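발표자 노트
발표 제목: 공용 홀의 식탁, 접시 하나를 놓는 자리
발표자: 골나르 에스파하니(오누모라 생활공간연구실)
행사: 푸크홀름 실내환경 강연회, 목요일 오후
발표 시간: 14분, 질의응답 별도

[표지 슬라이드]
안녕하십니까. 오누모라 생활공간연구실의 골나르 에스파하니입니다. 오늘은 층고가 높은 공용 홀에서 식탁을 쓰는 방식에 관하여 말씀드리겠습니다. 좌장을 맡아 주신 샤하브 마흐무디 선생님과 자리를 마련해 주신 푸크홀름 관계자 여러분께 감사드립니다.

(인사 후 바로 다음 슬라이드로 넘긴다. 연구실 소개는 배포 자료로 대신한다.)

[슬라이드: 다루는 범위]
본 발표는 조리 과정이나 메뉴 구성을 다루지 않습니다. 음식이 접시에 담긴 뒤 그 접시가 상판의 어느 자리에 놓이는지, 그 주변에 무엇이 함께 놓이는지를 살펴봅니다. 대상은 주거용 식당이 아니라 여러 용도로 함께 쓰는 홀입니다. 이러한 홀에서는 식사, 회의, 수납, 작업이 같은 바닥 위에서 이루어지며 식탁의 용도도 하루에 여러 차례 바뀝니다.

용어를 한 가지 정리하겠습니다. 발표에서 '식탁'이라고 할 때에는 다리가 있는 탁자와 붙박이 카운터를 모두 포함합니다. 두 가구의 높이 차이는 중요한 문제이나 오늘은 상판의 사용에 한정하여 논의합니다.

[슬라이드: 조사 개요]
설문에는 공용 홀 이용자 71명이 응답하였습니다. 문항 설계는 아라시 키아니 연구원이, 현장 면담은 쿠로시 라히미 연구원이 담당하였습니다. 응답자 가운데 56명은 식사를 시작하기 전에 상판 위의 다른 물건을 먼저 옮긴다고 답하였습니다. 옮긴 물건을 어디에 두느냐는 물음에는 같은 상판의 뒤쪽 가장자리라는 답이 가장 많았고, 선반이나 옆 의자라는 답이 그 뒤를 이었습니다.

(응답자 구성에 관한 질문이 나오면 배포 자료의 부표를 안내한다. 구두로 길게 설명하지 않는다.)

이 결과는 상판의 앞쪽과 뒤쪽이 서로 다른 용도로 쓰이고 있음을 시사합니다. 사람과 가까운 쪽은 접시가 차지하고, 먼 쪽은 물병과 같이 가끔 손이 가는 물건이 차지합니다. 다음 슬라이드에서 공간과 상판을 함께 보겠습니다.

[슬라이드: 공간과 상판]
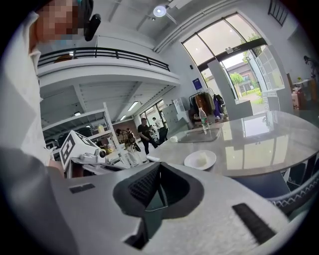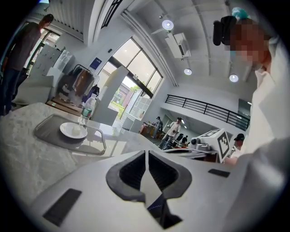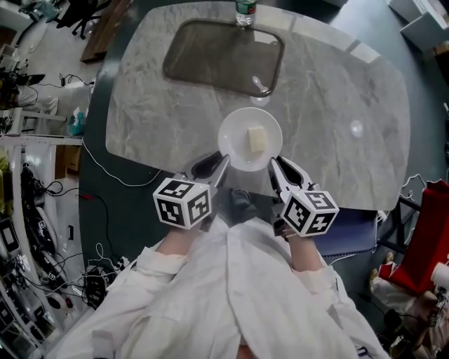
위부터 복층 난간이 있는 홀, 접시를 올린 쟁반과 그 뒤의 생수병, 상판의 앞쪽에 놓인 흰 접시

(사진 세 장을 한 화면에 띄운 상태로 잠시 기다린다. 뒷줄에서 상판이 잘 보이는지 확인한 후 계속한다.)

먼저 홀의 조건입니다. 첫 번째 사진에서 복층 바닥의 아랫면이 흰색이고 그 밑에 형광등이 걸려 있는 점을 보아 주십시오. 안쪽 끝의 창에서는 자연광도 들어옵니다. 밝은 천장과 높은 층고는 쾌적한 인상을 주지만, 상판의 밝기는 별도로 점검할 필요가 있습니다. 홀 전체가 밝다고 하여 접시가 놓인 자리까지 고르게 밝다고 단정할 수는 없습니다.

두 번째 사진에서는 진한 회색 쟁반 가운데에 둥근 흰 접시가 올라가 있습니다. 흰 바탕에 옅은 회색 결이 있는 대리석 상판 위에서 쟁반의 어두운 색은 접시의 윤곽을 분명하게 해 줍니다. 저희가 현장에서 쟁반을 권장하는 첫째 이유가 색의 대비입니다. 면담에 응한 이용자들도 흰 상판에 흰 접시를 바로 놓을 때 가장자리가 눈에 잘 들어오지 않는다는 의견을 여러 차례 제시하였습니다.

세 번째 사진에서는 접시가 사람과 가까운 쪽에 있고, 초록색 띠가 둘린 투명한 생수병은 상판의 먼 가장자리에 서 있습니다. 접시에는 연한 노란색의 작은 덩어리 하나가 올라가 있습니다. 접시의 테두리가 넓으므로 담긴 것과 접시 가장자리 사이에 여백이 충분합니다. 소량을 담을 때에는 이와 같이 테두리가 넓은 접시가 다루기에 수월하다는 것이 저희의 판단입니다.

(버터인지 두부인지 묻는 질문이 예상된다. 음식의 종류는 본 발표의 논의와 무관하다고 답한다.)

[슬라이드: 상판을 나누는 기준]
저희는 상판을 3개 구역으로 나누어 쓰도록 제안합니다. 앞 구역은 접시와 수저의 자리입니다. 가운데 구역은 비워 두는 것을 원칙으로 하되, 여럿이 나누어 먹는 음식이 있을 때에만 사용합니다. 뒤 구역에는 물병과 양념류를 둡니다.

물병을 뒤 구역에 둘 때에는 상판의 끝선에 바짝 붙이지 않아야 합니다. 마주 앉은 사람이 일어서면서 팔로 건드리는 일이 면담에서 반복하여 보고되었습니다. 키아니 연구원은 병 바닥의 지름만큼 안쪽으로 들이는 방법을 제안하였고, 그로사노 홀의 이용 안내문에 이 기준이 반영되어 있습니다.

쟁반을 쓰는 경우에는 손잡이의 방향도 정해 두는 편이 좋습니다. 손잡이가 통로 쪽으로 나오면 지나가는 사람의 옷에 걸릴 수 있습니다. 두 번째 사진의 쟁반은 오른쪽 끝에 굽은 손잡이가 있는 형태이며, 이러한 쟁반은 손잡이를 앉은 사람의 손이 닿는 쪽으로 돌려놓도록 안내하고 있습니다.

[슬라이드: 식탁 주변]
상판의 정돈은 주변 가구와 분리하여 생각하기 어렵습니다. 첫 번째 사진의 흰색 금속 선반과 두 번째 사진의 뒤쪽 벽을 따라 놓인 옷걸이를 참고하여 주십시오. 선반이 가까우면 상판의 물건을 옮길 곳이 생깁니다. 반면 의류가 걸린 자리 가까이에서 음식을 다룰 때에는 냄새가 배는 문제를 고려하여야 합니다. 잘랄리 분관에서는 식사 시간에 옷걸이를 창 쪽으로 이동하도록 정하였으며, 이용자의 반응은 대체로 긍정적이었습니다.

선반의 빈칸 하나를 '상판에서 내려온 물건'의 자리로 지정하는 방안도 시행 중입니다. 서류, 충전기, 필기구가 주로 이 칸을 사용합니다. 칸의 높이는 허리 부근이 적당합니다. 너무 낮으면 몸을 굽혀야 하므로 이용자가 다시 상판의 뒤쪽에 물건을 두게 됩니다.

(시간이 부족하면 위 단락은 생략하고 남은 과제로 넘어간다.)

[슬라이드: 남은 과제]
대리석 무늬 상판의 관리에 관해서는 자료가 충분하지 않습니다. 음식이 직접 닿은 경우와 쟁반을 사이에 둔 경우를 비교하려면 더 긴 관찰이 필요합니다. 이 부분은 케이반 시라지 연구원이 이어서 검토하고 있으며, 9월에 중간 결과를 공유할 예정입니다. 모서리가 둥근 상판에서 구역의 경계를 어떻게 표시할 것인지도 함께 논의하고 있습니다. 바닥에 붙이는 표시는 이용자의 선호가 낮았으므로 깔개를 이용하는 방법을 우선 시험합니다.

[마지막 슬라이드]
설문 문항과 구역 배치도는 배포 자료에 수록되어 있습니다. 상판의 치수가 다른 홀에서 적용해 보신 경험이 있으시면 질의응답 시간에 말씀하여 주시기 바랍니다. 경청해 주셔서 감사합니다.

(질의응답은 좌장의 진행에 따른다. 사진 슬라이드로 되돌아갈 수 있도록 화면을 끄지 않는다.)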